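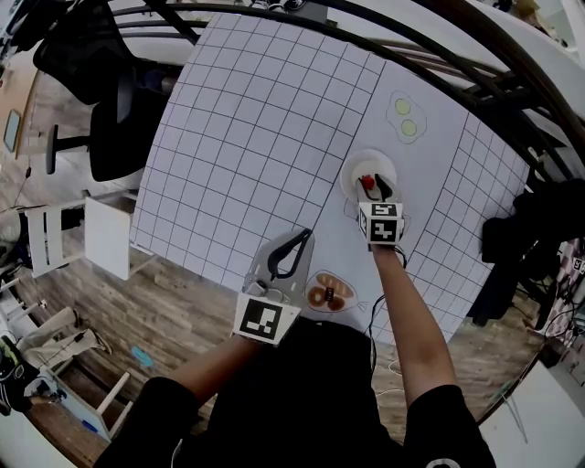

Grid paper down both sides, plain strip through the middle, little red piece on its paper disc.

How I make a paper breakfast table (and play on it)

I get asked for this one a lot, so I'm finally writing the whole thing down. It's a tabletop covered in grid paper with a white strip running across it, and on the strip there are pictures of food. You get a handful of small pieces and you have to put them where they belong. That's the game! Wubit Teshome and I came up with it over a very long lunch and I've been fiddling with it ever since.

It takes an evening if your printer behaves. Mine doesn't, so I go to the copy shop at Bustamante, where they have the wide paper and don't mind me hanging over the counter.

What you need

A big table, bigger than you think
2 large sheets of white paper printed with a black square grid
A roll of plain white paper for the strip
Printed or drawn food pictures
Plain white paper for the disc
Some small pieces you can pick up easily
Removable tape, scissors, a pencil, a long ruler

Laying the grid

Wipe the table and let it dry. I know, boring, but I once taped down a whole sheet over a smear of jam and it came through by the next morning.

Your two grid sheets don't have to match in size. I like a big one on one side and a narrower one on the other, with a gap between them for the strip. Start with the big sheet. Tape one corner, smooth the paper out with your forearm toward the opposite corner, tape that, and then do the other two. If you get a bubble, peel back the nearest corner and try again (please don't cut a slit in it, Gebremedhin Gashaw, I am looking at you).

Then the narrow sheet. Try to get its lines running the same way as the first one. A little off is fine and you'll stop seeing it once there's stuff on the table.

Now the strip. Cut it long enough to cross the whole table, lay it over the gap and tape both ends. I never glue it. I change the food pictures all the time and a glued strip means starting over.

Making the food pictures

The eggs are the easiest thing in the world. Draw a wobbly rounded outline, as pale as you can get away with, and put two yolks in it. My yolks come out a bit green – the yellow cartridge was on its last legs and I decided I liked them that way.

The plate of brown rings takes longer. Donuts, onion rings, bagels, everybody sees something different, and I've given up on telling people which it is. Print that one in color if you can, because brown pencil goes muddy.

Leave plenty of plain white between one picture and the next. My first version had food jammed in edge to edge and the game was over in no time.

The disc is the blank plate. Trace around a bowl, cut it out, done. You can move it anywhere on the table between rounds, so don't tape it.

Choosing a spot

I'd go for somewhere bright and plain. We've been using the upper level at Covusano, near the long dark handrail, with the white ceiling and all those white beams overhead. Lovely light up there! Black lines on white paper look really crisp in a room like that. Do think about your small pieces, though. Mine roll, and a piece that gets through the balusters is a walk downstairs, so keep the table back from the railing if you've got the space.

Push any spare chairs out of the way before you start. You play this one standing up, leaning in from whichever side suits you.

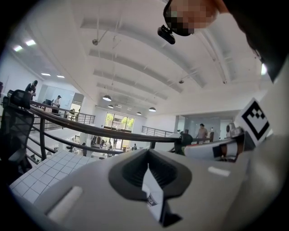
Playing a round

Put one piece on the disc. Player one picks it up, using either hand, and sets it down on a food picture without dragging it over the paper. Then the next piece goes on the disc. We do 5 pieces to a round, and if a piece ends up over the outline you take it back and go again.

Once that's easy, call out squares. "Three squares left of the eggs!" sounds simple and it really isn't when somebody is leaning in from the opposite side and their left is your right. Noemí Cisneros beats me at this every single time.

Packing it up

Pull the tape slowly, flat against the paper. Roll both grid sheets together, with the strip on the inside, and slip the disc and the loose food pictures into an envelope. My current set dates from April and it's a bit soft at the corners but still going.

If you want heavier paper for the next one, 200 gram is what I'd ask for. It hardly creases, but it does fight you when you roll it.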